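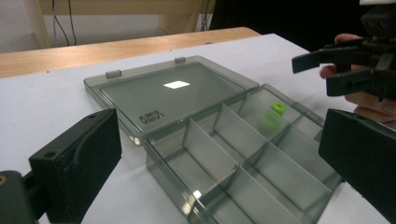

The autumn reading series at the Canora Library enters its sixth year this October, and I have again been asked to prepare the introductions. The program is settled. Marisa Caputo will open with stories from her second collection, Gilberto Muñoz will read from a novel in progress, and Hauwa Dauda will close the series with poems and a short talk on translation. I have read all of the published work and a portion of the unpublished, and I wish to set down here some thoughts on the form that has occupied most of my evenings this month: the author biography.

It is a minor form, and it is seldom reviewed. A reader meets it on the inside flap, on the back page of a magazine, or in the voice of a host who would like everyone to be seated. It is almost always written in the third person, and almost always by its own subject. The conventions are firm. Titles come first, prizes next, then teaching posts, then residence. A spouse or an animal is sometimes permitted in the final sentence.

I collected the biographies that our readers submitted over the past five seasons and read them in order. The longest ran to 19 lines. The shortest, from Fasil Jemal in our second season, consisted of his name and the title of his book. I remember being irritated by it at the time, as I had an introduction to deliver and nothing to build it from. I now consider it one of the better ones. It obliged me to read the book a second time, and what I said that evening concerned the book.

The difficulty with the conventional arrangement is that it treats a writing life as a record of awards. Ms. Caputo's own biography, as supplied by her publisher, Folon, names two fellowships and a shortlisting. It does not mention that her stories are nearly all set in kitchens and waiting rooms, or that she has a habit, unusual among short story writers of her generation, of giving the last paragraph to a character who has hardly spoken. I would have attended a reading on the strength of that second fact. I would not have attended on the strength of the fellowships, although I am glad that she received them.

Mr. Muñoz presents a different case. His first novel appeared 13 years ago and was well regarded. He has published very little since. The biography he sent me is candid on this point - it states that he "has been writing the second one" - and I intend to read that line aloud without alteration. The chapters I have seen follow a surveyor's family through a long dispute over a river boundary. They are slow and exact, and the dialogue is very good. There is a supper in the third chapter at which the whole quarrel is conducted through remarks on the soup.

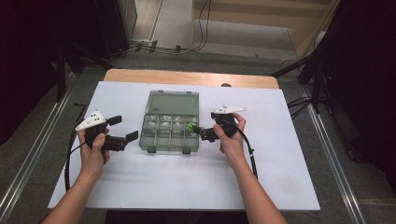
Short stories ask for a particular kind of attention to the hands. I came to this view while rereading Ms. Caputo's "The Visel Road," in which two sisters divide their late mother's sewing things and hardly mention her. The reader learns who is angry from the way a drawer is closed. Many writers, when they wish to show a person at work, supply the name of the task and move on, and the body is lost. Ms. Caputo would look at two bare forearms reaching over a white board, a black gripper in each hand and a small bright green object held between the tips of one of them, and she would begin with the thumb that rests on top of the tool. The purpose of the work could wait for another page, or be left out altogether. I have tried the exercise myself on several evenings and can report that a single paragraph of it is hard labor.

Ms. Dauda's work is less familiar to our audience, and her introduction has given me the most trouble. Her first pamphlet, issued by the Balogun Press, contains 20 poems, six of them translated from her own earlier drafts in Hausa. She does not regard the English versions as final. In correspondence she referred to them as "the present state of the matter," and she has asked that both texts be printed in the evening's handout wherever space allows. We have agreed to this. It will require a larger sheet than usual.

Rakiya Oyelaran, who chaired the series before me, kept her introductions to a single minute and never mentioned a prize. She would name the book, read one sentence from it, and sit down. I have not had the discipline to follow her in this, and in past seasons I have certainly spoken too long. For Ms. Dauda I have chosen four lines from the pamphlet's title poem and will add only a note on the pronunciation of two place names.

Readings begin at seven in the upstairs room. Copies of the books will be on the table by the door, with the exception of Mr. Muñoz's novel, which is out of print and may be borrowed from the second floor desk. Readers who wish to have a copy signed are asked to wait until the questions have ended.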